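Petit fil du soir sur ce qui change chez nous, à l'atelier de préparation des repas de Melitbridge, depuis qu'on nous a annoncé l'arrivée des bras robotisés. J'y travaille depuis 11 ans, alors forcément j'ai deux ou trois choses à raconter.

Pour l'instant tout se passe en simulation. Une cuisine virtuelle, un bras virtuel, et nous autour de l'écran à donner notre avis (on en a beaucoup).
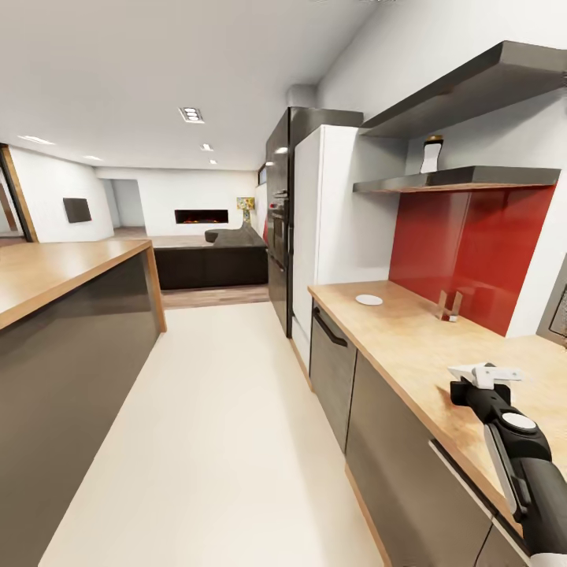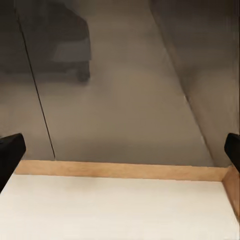

Deux vues de la simulation : le bras au-dessus du plan de travail en bois, puis la pince ouverte, au ras d'une surface blanche bordée de bois.

L'équipe de Clevent nous a demandé de décrire nos gestes. Poser une assiette, je croyais que ça tenait en une phrase. Nahom Belay en a rempli une page entière, et Serena lui a rajouté des remarques dans la marge !

On prépare 1600 repas par jour, et le projet vise d'abord la pose des assiettes et le rangement. Ce sont les tâches qui nous cassent les épaules, celles que les collègues de plus de cinquante ans redoutent en fin de service. Là-dessus, je vous avoue que je ne pleurerai pas longtemps.

Ce qui m'inquiète davantage, c'est le reste. Le poste de rangement, c'est par là que tout le monde commence. C'est là que j'ai appris les noms, les habitudes, la façon dont Ludger aime qu'on lui parle avant huit heures (très peu). Par où entreront les nouveaux ?

J'ai posé la question en réunion. Ute Lammers, qui suit le dossier pour la direction, a répondu qu'elle n'avait pas encore la réponse et qu'elle l'inscrivait au prochain ordre du jour. J'ai préféré ça à une belle promesse.

Ce qui est acquis : une formation pour chaque personne de l'équipe, sur le temps de travail, et le droit d'arrêter la machine sans demander la permission à qui que ce soit. On a tenu bon sur ce deuxième point - et on a bien fait.

Prochaine séance en avril. Si vous êtes passés par là dans vos cuisines ou vos entrepôts, racontez-moi comment ça s'est fait chez vous, je lis tout et je transmets aux collègues.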